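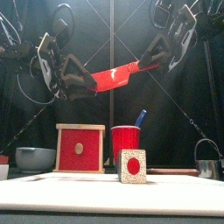
# About Prundico

Prundico teaches pairs of robot arms to do the small jobs people do without looking. We work out of one long room in Lotthorpe, behind a door that sticks in March and most other months. There are 13 of us, and we all know how to kick the door.

Kourosh Talebi started the company after years of building machines that moved the same part to the same spot, forever, very fast. He wanted to work on something slower. He has succeeded beyond anyone's hopes.

## What we work on

Mostly handovers. One arm has a thing, the other arm should have it, and for a moment both are holding on. With a plastic knife, that means one gripper on the blade and one on the ribbed handle, and a polite disagreement over who lets go first. Our control software, Cekel, exists to settle that disagreement. We practice with cups, bowls, blocks and a lot of toy-grade cutlery. Visitors ask when we'll move up to real knives. We change the subject.

## Open days

Twice a year we let people in. A visit lasts 2 hours and goes like this:

- A short talk by Kourosh, which he believes is shorter than it is
- A live handover demo at the main table
- A turn at the controls, if you're tall enough to reach them or have brought someone who is
- Coffee

The demo is live, so it sometimes goes badly. We leave those parts in. At our first open day the arms dropped a spoon in front of a visiting class from Abernathy and got the biggest cheer of the afternoon -- bigger than anything we've earned on purpose. The class sent a thank-you card with a drawing of the spoon. It hangs by the sink.

Before each open day we aim for 1,000 practice handovers. We have reached that number once.

## Coming to see us

Schools, clubs and the merely curious are all welcome, and there's no charge. Write to the front desk with your group size and any access needs. Please don't park in front of the bakery -- they know which cars are ours.

Page last updated 12/21/24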